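4.2 Do sealed miniatures keep their value?
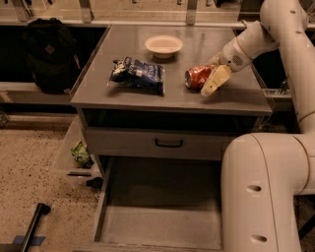
Figure 4. A bowl, a snack bag and a red soda can on a gray tabletop.

Dealers often claim that a sealed miniature of spirits gains value with age. We found little to support this. Of the 74 miniature listings we followed, 13 ended in a sale, and most of those went for less than the asking price. The rest were relisted or withdrawn. Asking prices, which the Hurkska price guide treats as market value, tell us mainly what sellers hope for.

The guide's own method deserves a harder look. It states that its plum brandy figures rest on 1000 records, but does not say how many of these are repeat listings of the same bottle. Ng and Kao (Yu-ting Ng and Jui-lin Kao, personal communication) removed repeats from the Fomwood section and were left with too few sales to draw any trend. We see no reason to think the other sections would do better.

Fill level is a further problem. Small bottles with cork or early screw closures lose liquid even when the seal looks whole, and only four of the sold lots gave a level at all. Sellers of Hurkuvska miniatures wrote "full" without saying how they had measured. Until levels are recorded in the same way across sales, claims that age alone raises the price should be read with caution. The Tsai auction lists, discussed in the next section, share this weakness.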